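Trestwood Bathroom Refurbishment
Technical Coordination Meeting – Minutes

Location: Ground floor meeting room, Trestwood
Present: Conceição Fonseca (chair), Horácio Mota, the Mendes site supervisor, the Clultent representative, the building manager
Apologies: the electrical subcontractor
Start: 9:30 a.m.

1. Minutes of the previous meeting

The minutes were accepted with one correction. Under item 4, "return line" should read "recirculation line" in both places. The action on the basement isolation valves was marked closed. The action on the laundry drain remains open and was moved to item 7.

2. Hot water capacity

The chair reported on the draw-off readings taken in April. Peak morning demand on the east riser was recorded at almost 920 liters in the busiest hour. The storage tank recovers within the hour at that load, but the margin is small. The readings were taken while the upper floor was closed, and demand will rise once those rooms are back in use.

The Mendes supervisor stated that the existing tank can stay if the mixing valve is replaced and the storage temperature is raised. The building manager objected that the present controller does not log storage temperature, so there would be no record that the higher setting had been held overnight. It was agreed that a logging controller will be priced together with the valve. The two items are to be shown on separate lines of the quotation.

The recirculation pump was discussed. It currently runs on a timer that was set for the old breakfast hours. The timer is to be reset when the controller is changed and is not to be adjusted before then, to keep the readings comparable.

Action: Mendes to price the mixing valve and the logging controller.

3. Fill times and tub supply

The freestanding tubs were specified with floor-mounted fillers. Flow at the filler depends on the branch pipe size, and the drawings show two different sizes for the same room type. The Mendes supervisor confirmed that the larger size has been installed on the west side. On the east side the branches are still open and can be changed without lifting the finished floor.

The target fill time is 6 minutes to the normal bathing level. At the pressure measured on the east riser, the smaller branch will not meet it. The chair asked that the larger size be used throughout and that the drawings be reissued under a new revision letter, with the superseded sheets removed from the site office.

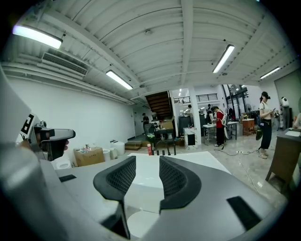

The supervisor noted that the larger branches will need deeper chases where they pass under the door thresholds. The screed is thin at those points. A sleeve is to be used, and the depth of cover is to be recorded for every room before the floor is closed. The records go to the building manager with the pressure test sheets.

The pressure test procedure itself was not disputed. The chair asked that the start and end readings be taken by the same person with the same gauge. On the west side two gauges were used, and the difference between them was larger than the permitted pressure loss, so those sheets cannot be relied on. The west side tests will be repeated.

Action: Mendes to reissue the supply drawings and repeat the west side pressure tests.

4. Drainage and overflow

The Clultent representative presented the revised waste kit. The trap is shallower than the one first submitted and fits within the available floor build-up. The seal depth remains at the value required by the specification. The chair accepted the kit subject to a discharge test in one room with the tub full and the basin running.

Access for cleaning was discussed at some length. Once a freestanding tub has been set down and sealed, the trap can be reached only by lifting the tub or through the ceiling of the room underneath. The building manager does not accept ceiling access over occupied rooms. The representative proposed a removable strainer with an integral hair catch, which can be drawn out from above. This was accepted for all upper floor rooms. On the ground floor the trap can be reached from the service duct and the standard strainer is sufficient.

It was noted that the overflow capacity quoted in the Clultent data sheet is lower than the full flow of the filler. With the larger branches under item 3, an unattended tub could overtop. Two options were put forward: a flow limiter at the filler, which would lengthen the fill time, or a floor drain with a trap primer. The chair preferred the limiter, provided that the 6-minute target is still met. Flow is to be measured with the limiter fitted before a decision is taken.

Action: Clultent to supply one limiter for trial. Mendes to carry out the discharge test.

5. Floor finish and bath mats

The polished tile used in the earlier rooms was reviewed. Pendulum readings in dry conditions are satisfactory. Readings with soapy water are below the value the building manager wants for guest bathrooms. Replacing the tile in the finished rooms was ruled out on cost. Remaining options are an etching treatment, an applied coating, or a mat of a fixed type in every bathroom, placed alongside the tub.

The etching treatment was tried on spare tiles. It improved the wet reading but dulled the surface, and the treated tiles held dirt after ordinary mopping. The applied coating is clear and can be renewed, though the manufacturer gives no figure for its life under daily cleaning with an acidic descaler. The chair asked the cleaning contractor to list the products in use. A coating that is incompatible with the descaler would have to be excluded whatever its test result.

Mats were then considered. Requirements agreed for any mat: it must lie flat after machine washing, it must grip the tile when the underside is damp, it must dry within a working day when hung, and it must be easy to see against the floor. An absorbent mat of rigid material was suggested by the building manager. Rigid mats cannot be laundered and need sanding when the surface clogs, so they were not taken further. The mat should be stored off the floor between guests. 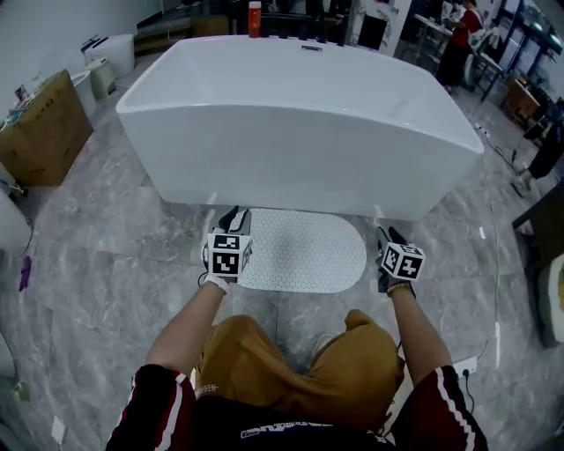

Horácio Mota asked whether a mat could be counted toward slip resistance at all, as it can be moved, and said that the risk assessment should be written on the assumption that the mat is absent. The chair agreed. The floor must reach an acceptable wet value by itself, and the mat is to be listed as an additional measure only. Horácio Mota further asked that the test be repeated with the bath product supplied in the rooms – the earlier test used a standard soap solution, and bath oil may give a lower reading.

The building manager will provide the bath product. The coating will be applied to one finished bathroom and tested at handover and again after 5 weeks of normal cleaning.

Action: Horácio Mota to amend the risk assessment. Mendes to coat the trial room.

6. Costs

The quotation for the coating, the strainers and the repeat pressure tests was tabled. The amount requiring approval today was 2361, excluding tax. The chair questioned the line for the repeat tests, as the use of two gauges was not an instruction from the client. The Mendes supervisor agreed to withdraw that line and resubmit. The coating and strainers were approved as quoted.

The valve, controller and limiter are outside this quotation and will be handled at the next meeting.

7. Laundry drain

Still open. The camera survey of the drain was stopped at a joint that had shifted, and the section beyond it has not been inspected. Griturport will return with a smaller head and approach from the yard manhole. The building manager asked for notice, as the yard has to be cleared of delivery vehicles. No laundry is to be run during the survey.

Action: Griturport to give notice of the second survey.

8. Ventilation

The extract rate in the upper floor bathrooms was measured with the doors closed. Rooms at the end of the duct are below the design value. The dampers nearest the fan will be throttled first and the rates measured again. If that is insufficient, the fan speed will be raised and noise checked in the adjoining bedrooms at night. Door undercuts were found to be inconsistent and will be trimmed to the detail on the drawing.

Action: Mendes to rebalance and report.

9. Other business

Keys to the service ducts are to be signed out at the front desk and returned the same day. Silicone samples for the tub joints were viewed; the matte white was selected.

The next meeting will be held when the limiter trial results are available. Conceição Fonseca will circulate the notice.

Meeting closed: 11:45 a.m.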